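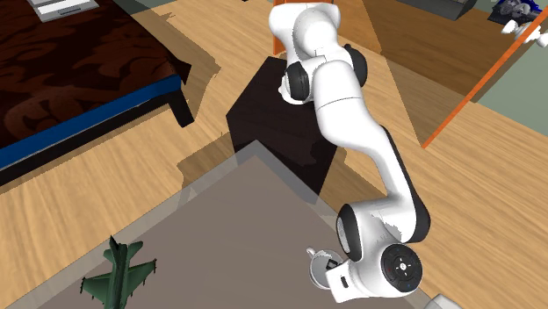

GALINDO — Drusten will begin shipping the Clakano, a dive watch with an internal rotating bezel, in September. The watch replaces the external-bezel model that Drusten has sold for the past six years and will be offered in an automatic and a quartz version. Both share one case, one crown layout and one dial. The case is white ceramic with black crowns and a black case back ring, a division of color also seen on the white robotic arm with its black joint caps. The dial is black and carries pale round hour markers set in a ring, much as the faint circular icons sit around the center of the arm's round black wrist cap. The markers at twelve and six are larger than the others so that the watch can be oriented in poor light.

Case and water resistance

The Clakano is rated to 200 meters. Each finished watch is tested twice, first in air and then in water, and the result is recorded on the card supplied with it. Watches that fail either test are opened, fitted with new gaskets and tested again from the start.

The case is made in two parts. The outer shell is ceramic and carries the lugs. The inner container is stainless steel and holds the movement, dial and crystal. All threads and sealing surfaces are on the steel part, and the ceramic shell can be replaced without breaking the water seal. Drusten will stock replacement shells at its Galindo service center for as long as the model is in production and for ten years afterward.

The crystal is flat sapphire with an anti-reflective coating on the inner surface only. The earlier model had coating on both sides, and service records showed that scratches in the outer layer were the most common cosmetic complaint.

Bezel and crowns

The timing ring sits under the crystal and is turned by a separate crown at two o'clock. It moves in one direction in one-minute steps. The crown screws down and must be unscrewed before the ring can be set. Once the crown is screwed down the ring is locked and cannot be moved by contact with a sleeve or glove. The ring should be set before entering the water. Neither crown should be operated while the watch is submerged.

The main crown is at four o'clock and sets the time and date. It has three positions on both versions: closed, date and time. On the automatic version the movement can also be wound by hand from the unscrewed position, before the crown is pulled out.

The two crowns have different edge patterns. The bezel crown is coarsely notched and the main crown has a fine coin edge, and the two can be told apart by touch.

Movements

The automatic version uses a three-hand movement with date supplied by Prunitz. It is regulated in four positions before casing and checked again in two positions afterward. The movement stops when the crown is pulled to the time position, and the watch can be set to a reference signal. The rotor runs on a ball bearing and winds in both directions.

The quartz version uses a Prunitz movement with the same hand height and date position. The dial and hands are interchangeable between the two versions, although Drusten does not offer conversion from one to the other. An end-of-life indicator moves the seconds hand in four-second jumps when the battery is low. The battery should then be replaced and the gaskets changed at the same time.

Hands and lume

The hour hand is short and wide. The minute hand is longer and outlined in white. The seconds hand has a filled disk near the tip. All three are coated with luminous material, as are the hour markers and the zero point on the timing ring. The minute hand and the zero point glow blue. The remaining elements glow green.

Strap

The Clakano is supplied on a black rubber strap with a steel pin buckle. The strap is cut to length by the owner or dealer along molded guides on the inner side. A two-piece fabric strap is available separately. The lug width is the same as on the previous model and straps from that watch will fit, but the previous steel bracelet will not — its end links were shaped for a different case profile.

Service

Drusten recommends a pressure test once a year for watches used in water and a gasket change every three years. The automatic movement should be serviced every five years. Service instructions and exploded drawings of the case will be available to independent watchmakers on request, and gasket sets will be sold without restriction.

The warranty covers the movement, case and crowns for three years from the date of purchase. It does not cover the strap, the battery or breakage of the ceramic shell by impact.

Price and availability

The automatic version is priced at $900 and the quartz version at $485. The first production run of the automatic is 400 watches, with further runs to follow as movements are delivered. The quartz version is not limited in its first run. Orders can be placed with authorized Drusten dealers and will be filled in the order received.

The previous model will remain on sale until existing stock is sold. Parts and service for that watch are not affected.

About Drusten

Drusten designs and assembles mechanical and quartz sports watches at its workshop in Galindo. The range consists of dive, field and timing watches sold through independent dealers.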